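Kütt Zuris Mattress Topper, Queen

I bought the Zuris in August to get a few more years out of a firm mattress. It cost nearly 200 dollars, which puts it in the middle of the range. The Grurmont topper I had before was cheaper and went flat at the hips in its second winter.

The Zuris comes rolled in a plastic sleeve. Kütt says to give it a day to fill out. Mine took longer at the corners, and there was a faint glue smell that hung on until the weekend. 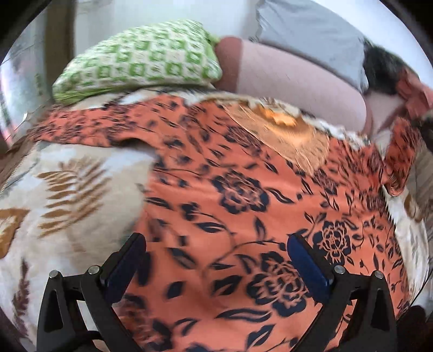
Four elastic straps hold it at the corners. They are wide and well stitched, but short – on a mattress deeper than 10 inches you will have to pull hard. My fitted sheets still go on, only just.

Comfort is good. It takes the edge off without the sinking feeling I get from memory foam, and turning over is easy. It does sleep warm. In hot weather I went back to a thin cotton blanket.

The cover zips off and can be washed at low heat. Getting it back on is a two-person job. Spare covers are sold separately, and the store I used had none in stock.

Four stars. I would buy it again at this price.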